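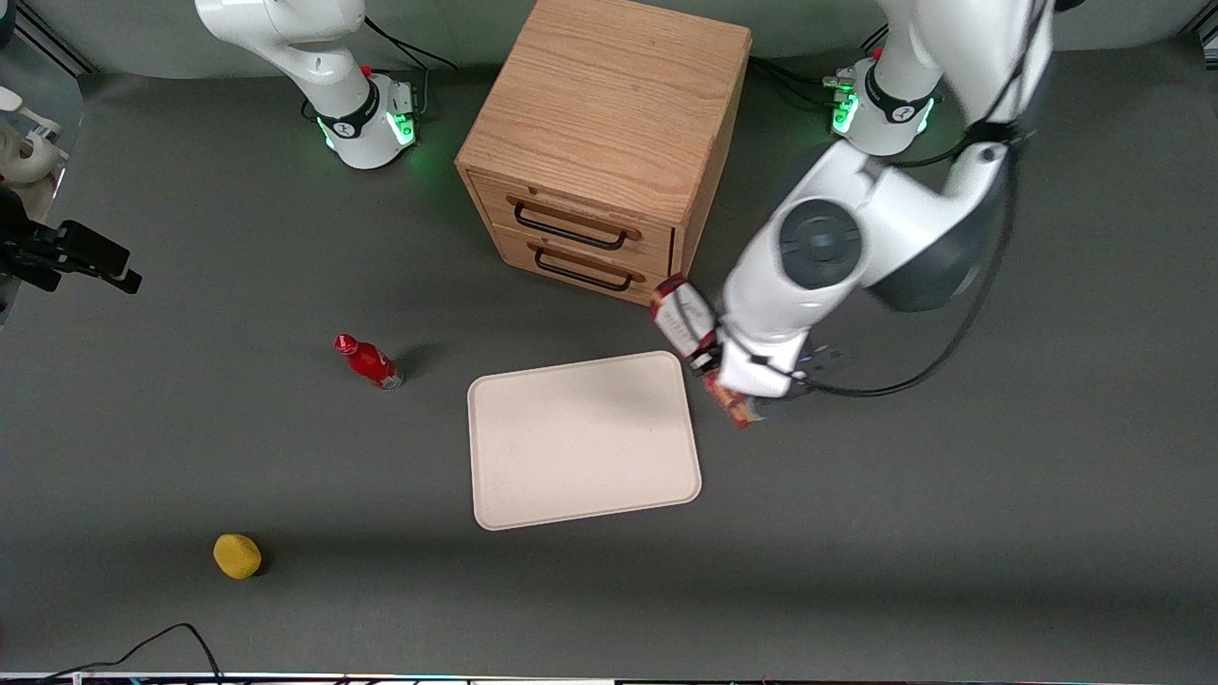 *Two-drawer cabinet, light wood finish, black bar handles.*

## Cuscombe two-drawer cabinet

Bought in August to replace a plastic drawer tower that had split at the runners. Cuscombe sells the cabinet through Prorard, either flat-packed or built. I ordered the flat-packed version.

**Assembly.** Time taken was 40 minutes with a hand screwdriver. The instructions are line drawings only, and step 6 shows the runner brackets the wrong way up. Check them against the drawer before driving the screws. One cam lock was missing and I used a spare from a drawer of old fittings. Prorard posted a replacement later in the month.

**Body.** Squarish, with visible grain on the top and sides. It has no legs or castors and rests directly on whatever it is put on. On an uneven floor it rocks, and a folded bit of card under one corner cured this. I would have paid more for adjustable feet.

**Handles.** Black metal bars, one per drawer, fixed from the inside with two bolts each. There is enough clearance for fingers, less for gloves. The upper one worked loose after nearly 30 days of normal use. A dab of thread lock has held it since.

**Drawers.** I keep small packets in the upper drawer (seeds, tea, plasters) and heavier items in the lower. Packets stand upright if the drawer is reasonably full and slide to the back if it is not. No divider is supplied. The Estell insert tray fits with a small gap at one side and costs £19, which is steep for a moulded tray.

The runners are plain metal, with no soft close. Loaded with tins, the lower drawer sags slightly when fully open but shuts squarely. Neither drawer has a stop, so a hard pull will bring it right out.

**Compared with the Zakaria.** I looked at the Zakaria cabinet as well. It has a stop on each drawer and better runners, but at £143 it was outside the budget for a spare room.

**Rating:** 3.5 out of 5. Marks lost for the missing cam lock and the lack of drawer stops.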